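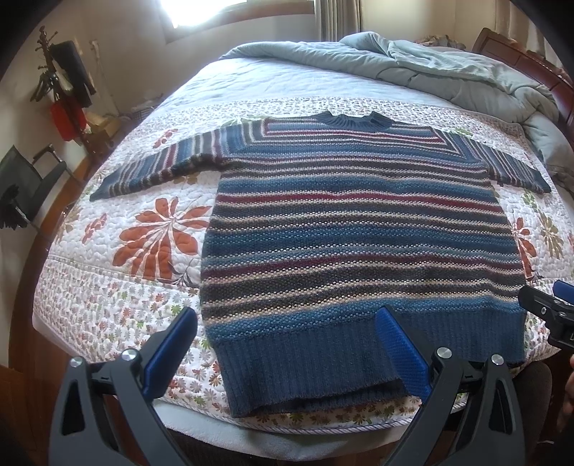
Stripy jumper laid out on the bed and both grippers down at the hem end, 27th May

Touran Sadeghi
Long thread about looking after a pair of hand-held grippers, as I promised Mojtaba I'd write it all down somewhere he can find it, and a notebook in my coat pocket apparently doesn't count. Get a cup of tea, I do go on a bit.

We run the Flivumier pair, one for each hand, each with its own camera. They're used for recording folding, which the arms in the cell at Bustthorpe then have a go at learning. I'm not going to talk about the learning side at all, that's Nima's department and he explains it far better than I do. I look after the bits with screws in.

And there are quite a few bits with screws in! Each jaw is a set of bars, and every bar swings on a joint with one of those round silver caps over it. When the joints are happy you forget they exist. When one has worked loose the fingertip leans ever so slightly and you start blaming your own wrists.

So, joints first. Check them every 200 closes, which on a folding day comes round sooner than you'd think. You want the 2 mm key, the one with yellow tape round it, and please put it back in the lid of the case when you've finished. Hold the finger still with your thumb, turn until it just bites, then stop.

Really do stop. I know the feeling that one more quarter turn would make it properly safe. I had that feeling in my first month and spent an entire afternoon freeing a jaw that opened like a rusty gate. Wenceslao was very kind about it, and has since mentioned it at every single birthday.

Wiggle test afterwards: gripper upside down on your knee, pinch the fingertip, push side to side. A tiny bit of give is fine. If it clicks, go back and find out which joint is clicking (put a fingernail across the edge of the cap and you'll feel it before you hear it).

Right, pads. The blue ones. They pick up fluff from knitwear like nobody's business, and a wool day is a completely different animal from a tea towel day. With tea towels I might clean them at lunch and again at the end. With a jumper like the stripy one I do it every time we stop to lay the thing out flat again.

Damp cloth, plain water, wipe along the pad and then across it. An old soft toothbrush for the fluff that stays put. No washing-up liquid, it leaves a film and the next garment skates about. Let them dry in the air, and keep them off the radiator, Mojtaba, I saw you.

Pads get changed at 4000 closes. The set I've got on is at 2327 as I type, so a fair way to go, but I look at the tips every time regardless, especially the very end where it does the pinching. If it's gone shiny it comes off early and I write the number in the log. Mitra reads the log. Mitra reads it very closely.

Changing one is easier than people fear. Warm the jaw in your hands for a minute, start at the heel of the pad and peel slowly towards the tip. Scrape off whatever's left with the plastic card, never a blade. New one goes on from the tip back, pressed down with the handle of a teaspoon. Mine lives in the case now and I've stopped expecting to see it in the kitchen drawer.
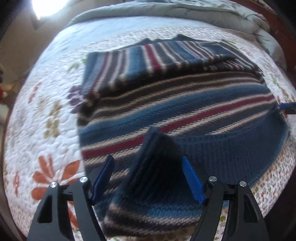
Part folded, with the ribbed hem up in a peak between the open jaws

I like a thick knit for checking a freshly serviced pair, as there's so much of it. Ribbing bunches up and pushes back at you, you get folds on top of folds, and if one fingertip is sitting further forward than its partner you can feel it in the pinch straight away. On a thin cotton sheet you could miss it for days.

What I do is open the jaws wide either side of a fold, bring them in as slowly as I can bear, and watch which pad touches first. They should arrive together. If one gets there early, don't touch the pads, go back to the joints on that side and do the wiggle test again. Nine times in ten it's there.

Then the same with the other hand. I'm right-handed and I'm always harder on the right one, squeezing when I don't need to, so I swap them over now and then to even up the wear. They're marked underneath with a dot of nail varnish. Pink is the one that started life on the left.

Cameras next, and only the lens, as I don't open the housing and neither should you. Puffer first, then the cloth from the little tin. Wool fibres are the nuisance again. You get one curled across the glass and you'd swear there was an eyelash in every recording from that morning. Ask Nima how he felt about the eyelash week!

While you're there, run a finger down the cable to where it goes into the grip. The Hirano clip that holds it there likes to creep upwards, and then the cable rubs whenever the jaw opens fully. Push it back down until it's snug against the collar. I've asked Hashemi, who supply our spares, for the deeper clip and they say it'll be in the next box, so we shall see.

Zeroing comes last. Jaws fully shut, count to five, press and hold, wait for the beep, open them all the way, wait for the second beep. If you only get one beep it hasn't taken. Do it again from shut. I've had to do it three times on a cold morning, standing there in my socks muttering at it.

And then the log. Date, which gripper, closes so far, what you did, your initials. If you did nothing but look, write "looked". I'd much sooner have a page full of "looked" than a gap where I have to ring everybody up.

Wenceslao has just messaged to say I've left out the storage. Jaws a little open in the case, never clamped shut, it leaves a dent in the pads overnight. Thank you Wenceslao.

Also the spare caps are in the peppermint tin, and the peppermints are in the tin that says caps. I will sort that out this week.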